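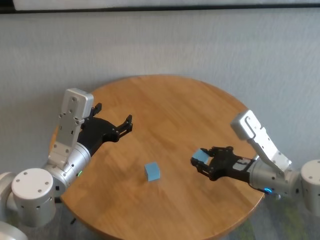
Jomar Gatchalian had the arms for most of a year before he had a table for them. They sat in a crate at Darkwood, the shared workshop in Nestport where he has rented a bay since he stopped teaching evening welding classes. The crate was used as a bench, and for a while as a place to put the kettle.

"I bought them as a pair from a lab that was closing," he said. "Two arms, no controller, no grippers, no manuals. I paid less than I should have and then I spent the difference on parts."

I went to see him on a Tuesday, a little after six in the evening, when the woodworkers were finishing up and the dust extractor had just been turned off. He had asked me to come then. The motors are quiet, and he likes to hear them.

The project is called Dagdag. It has two arms with a black two-fingered gripper on each, and they work over a round wooden table. The job he has set them is to pick up foam cubes, pass them from one hand to the other, and put them down where he wants them. He has been working on that job since January and doesn't expect to change it soon.

"People ask when it will do something useful," he said. "I tell them it's a home build. The shelf of half-finished clocks over there isn't useful either."

He doesn't work alone. Rhea Manalastas, who repairs sewing machines for a living and has the bay next to his, wrote most of the software that decides where the arms go. She calls it Rirkerura, a word she made up so that searching her own hard drive would find only that. She had come straight from a customer and ate dinner out of a container while we talked.

"He does metal and I do everything that has a semicolon in it," she said. "We meet at the cables."

**Starting with the grippers**

The first grippers Gatchalian made were 3D printed, and they bent. He could close them on a cube and watch the fingers curl away from each other at the tips, so that the cube was held along one edge and turned as soon as it left the table. He made four versions, each thicker than the last, before giving up on a single rigid finger and going to a linkage.

The ones he uses now have paired black bars on each side, bolted at the joints, with a flat rectangular pad at the end of each finger. The bars keep the pads parallel as they close. He gave me one of the spare bars to hold. It was heavier than I expected.

"That's the whole trick, parallel pads," he said. "It's an old idea. There are desk lamps that do it. I just didn't want to drill that many holes."

I asked how long a pair took to make.

"The first one was five weekends. The second was one weekend, and it's the better gripper."

He has not gone back to remake the first. Manalastas thinks he should. The first one has a little play in the lower linkage, and she has a correction in her code to allow for it. If he tightened the joint without telling her, the correction would push the fingers the wrong way.

"There is a note taped to the toolbox," she said. "It says TELL RHEA."

**The table**

The table came out of a café that was being refitted. Before it they had a steel bench, which was flat and strong and which they both disliked. The cubes slid on it, and under the workshop lights it threw so much glare that the cameras lost the edges of things.

The wood is not perfect either. It has a slight gloss near the middle and the grain shows up strongly from some angles. Manalastas spent part of the spring chasing a fault in which the software kept finding a cube where there was only a dark streak of grain.

"I could have painted the table gray in one afternoon," she said. "I brought the paint in. Jomar hid it."

"It's a nice table," said Gatchalian.

In the end she fixed it in software by ignoring anything that didn't have a top face of the right size. The cubes are soft pastel colors, which helps. They have light blue ones and pink ones, all cut from sheets with a hot wire.

Being round, the table has no corner to measure from. On the steel bench, everything was so many millimeters from the front left corner. On the round one they had to pick a center, mark it under the tabletop, and measure both arms to it. Gatchalian did this with string first and then, when that gave him two different answers, with a long steel rule and a plumb bob borrowed from the man who does stained glass.

"I was out by 24 millimeters on the left arm," he said. "You wouldn't think a person could be out by 24 millimeters with a tape measure in his hand. The arms would go to hand over a cube and just miss each other, very politely."

**Two hands**

Picking up a cube with one arm was working within a few weeks of the grippers being finished. Passing it across took the rest of the spring, and it is still the part that goes wrong.

The difficulty, as Manalastas explained it, is that there is a moment when both grippers have hold of the same object. If the two arms disagree at all about where they are, each tries to pull the cube to its own idea of the right place. Foam will put up with that for a while. A wooden block will not, and the first time they tried one, an arm stopped itself with a fault and would not start again until the power had been off for ten minutes.

"Foam is forgiving, so it hides your mistakes," she said. "That's good in the first month and bad in the fourth. You think you have a handover and what you have is a squashed cube."

She now has the receiving hand close gently, wait, and close again before the giving hand lets go. It looks slow when you watch it. I timed one pass on my phone and got nine seconds, and neither of them seemed bothered by the figure.

They keep a log of every attempt in a plain spreadsheet. On the evening I visited it stood at 1,081 rows. Each row says which arm started, which color of cube, whether it was dropped, and a remark. Most of the remarks are blank. One says "bus went past." Another says "my fault, leaned on table."

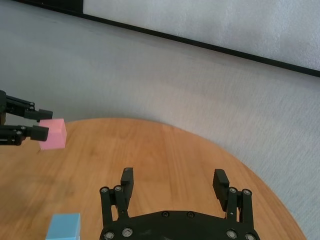

*The pink cube in the left gripper, with the right gripper open over the table.*

They did a run of 62 passes in a row without a drop in the early summer, which is still their best. Gatchalian had gone out to buy bread and missed the last part of it. The run ended when a cable tie worked loose and caught on one of the finger bars.

Cables came up often. An arm that reaches over a table and turns its wrist drags everything attached to it along too, and a camera at the wrist means one more wire to look after. Gatchalian's first plan was to run everything down the outside in a braided sleeve. The sleeve was stiff enough to pull the wrist off target at full reach. He took it off and used thin loops with plenty of slack, fixed at as few points as he could get away with.

"I'm not happy with it," he said. "I'd like to do it again from the base up. But then we wouldn't run anything for a month, and Rhea would find another hobby."

"I have other hobbies," said Manalastas.

**What it cost**

Neither of them would give me a total. Gatchalian keeps the receipts in a coffee can and says he hasn't added them up. He would talk about single items. The controller hardware was the largest bill after the arms. The bolts were a surprise: he likes socket heads, he likes them to match, and he bought a box of 400 when he needed far fewer, on the grounds that the smaller boxes cost nearly as much. The rest of the workshop has been using them ever since. There is a jar by the door with his name on it, and people are supposed to put coins in.

Darkwood charges by the bay, with nothing extra for electricity. I asked whether the other members minded. He said the only complaint had been about the emergency stop, a big red button on a box, which he used to leave on the floor where somebody kicked it while carrying a door. It is clamped to a stand now. One person keeps a hand near it whenever the arms are powered and someone else is within reach of the table. They kept to this all the time I was there, including when Manalastas wanted to go and rinse out her container and had to wait for the arms to be switched off first.

For anyone thinking of something similar, his advice was to start with one arm. Hers was to write down the measurements in one place, with the units.

"And get the table first," Gatchalian said. "I'd have saved months. I was building to a bench I was always going to throw out."

They are split on what comes next. She wants to try stacking, two cubes and then three, without changing any of the hardware. He wants to remake the left gripper, and has already cut the bars for it. When I left they were still at the table, working out whether the stacking should be done near the center mark or closer to the left arm, where the reach is easier. He had gone to look for the steel rule.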